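February, notebook p. 41 onward

Author site rebuild for Rochelle Lindqvist (picture books, two titles out, third in the fall). Moving her blog off the old host so the blog and the main site share one header and menu.

Done this morning:

- Exported all posts. Comments came across, but replies lost their nesting.
- Set the header font to Pallness. Body text stays as it was.
- Post titles are now a size smaller than the site title. Rochelle had asked for that twice.
- Link color changed to a darker blue. The old one had the blue channel at 255 and was hard to read on white.

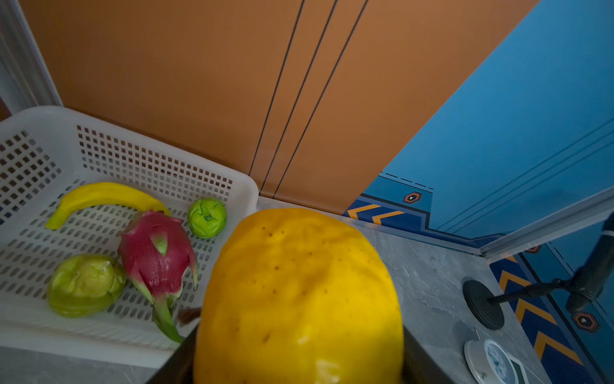 Vol. 3, No. 5

The critique giveaway post is the one that still breaks. Her entry form cuts off at 1,000 characters and people paste in whole manuscripts, so the last page goes missing. Mirsad raised the limit on the test copy and it saved fine there. Not yet on the live site. Need to ask Rochelle if she wants a word limit stated on the page as well.

The monthly first-lines feature needs its own tag. At the moment those posts are mixed in with the school visit news. I retagged 20 of them by hand before lunch and left the rest for Leszek, who has the list.

2:30 p.m. Old post addresses now forward to the new ones, except any with an apostrophe in the title. Those go to the home page. Surachet thinks it is the export file and will look at it.

Still open:

- Newsletter signup box sits too low on phones
- Book cover for the third title, waiting on the publisher
- Comment nesting
- Check the RSS feed before we switch over

Copied this page to Mirsad and Leszek.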